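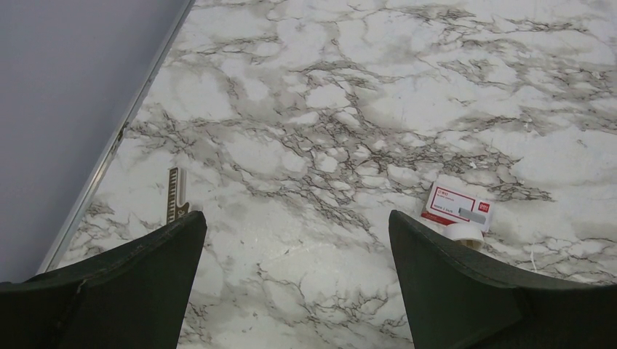
My New Year's resolution is to write more letters, proper ones with stamps on, and so far I've managed nine, so I'm feeling rather pleased with myself! It started in September, when Solène Riviere sent me four pages from Bramville about her garden and her bad knee and a very long train journey – I read it twice over my tea and then once more in bed. An email would have been lovely too, of course, but I'd never have kept it in my cardigan pocket all week.

I do most of mine on Sunday afternoons with the radio on low. My handwriting has gone dreadfully wobbly, and Raphaël says he needed a magnifying glass for his, but he did write back – so do send me your address if you'd like one.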